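Subject: Re: [church-sound] Hearing loop, weak towards the back pews

On the loop question from last week:

> We have a perimeter loop in the nave, run at skirting level, and
> the people in the back six rows say the sound drops away
> badly. The front is fine. The amplifier is a Ralla, set to 6 on the
> dial. Would turning it up do any harm? Also, the Ular congregation
> shares the building in the afternoons and they say it was never
> right in their time either.

Turning it up is the wrong first step. If the front is already at the correct level, more current will make it too strong there and may push the amplifier into clipping before the back gains anything useful.

Start with the cable route. A single perimeter loop in a wide nave loses strength towards the middle, and steel in the floor makes the loss worse. In our building at Kocabaş the back section was relaid on a reinforced slab when the porch was added, and the front still stands on the old timber joists. The reading over the slab was well below the rest, at the same amplifier setting and the same listening height. If your back rows are on a later floor, I would suspect the same thing. 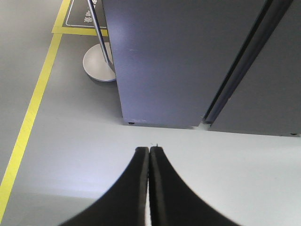
Measure with a field strength meter at seated head height and again at standing height, since people stand for the hymns. Take readings along the centre aisle and both side aisles, and write them on a plan. Use a steady test tone for this. Speech moves about too much to give a figure you can compare.

Check the background hum as well, with the loop switched off. We had a dimmer rack for the chancel lights that put a buzz into every hearing aid within 20 feet of the vestry door. No loop setting will cure that. The dimmer supply had to be moved.

If the slab is the cause, the usual answer is a figure-of-eight loop or a phased array under the carpet. We used flat copper tape, up to 135 metres of it including the feeds, and a second amplifier. The Flatari unit we bought has separate level controls for each half, and that made the setting up much easier. Keep the feed cable twisted all the way back to the rack, and keep it clear of the microphone lines. Ours ran beside them for 25 feet at first and the lectern microphone whistled.

On sharing the building: agree one setting with the afternoon congregation, then put a cover over the dial. Our two groups were each correcting the other's changes for most of November.

Does anyone have experience of tape under stone flags? The side chapel is next and there is no carpet in there.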